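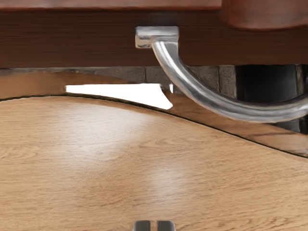 Sim kitchen, view from the gripper, with the chrome handle on the dark brown front.

Pre-run check, simulated drawer and cabinet tasks
Site: Tarnotthorpe
Checked by: Gizella Kun
Second reader: Kaja Ķēniņš
Date: 24 Oct 2021

1. Both fingertips visible at start. OK. Only the tops show. The rule says "visible" and gives no minimum, so I have to pass it. I would not want to judge a grasp from this much finger.

2. Fingertips clear of all surfaces. Not signed. They are over the pale wood, but I can't read the height off one view. Attach the contact log.

3. Target handle identifiable. OK. One end of it leaves the view on the right. Whoever wrote "fully identifiable" in the April version should say whether that counts.

4. Lighting plausible. Comment. Glare washes out the grain in the middle of the wood, and there is a hard white wedge on the glossy band behind it. Fasumby calls this "realistic variation." Maybe. I'd like to see it compared with a real kitchen before we repeat that in a report.

5. Reflections on metal reviewed. OK, for what it's worth. Chrome mirrors the wood around it. The sheet doesn't say what would fail.

6. Joint and force limits loaded. OK. Limit file 804, matches the run sheet.

7. Stop condition tested. FAIL. Tested 2 times on scene 928, log missing for one. A stop test with no log is a rumor.

8. Results labeled as simulation only. Open. The Gumcombe draft still says "safe handle operation." Strike "safe."

K.Ķ.: Agree on 7 and 8. On 3, I would pass it and fix the wording later.
G.K.: We said that in April. Hold the run until 2, 7 and 8 are closed.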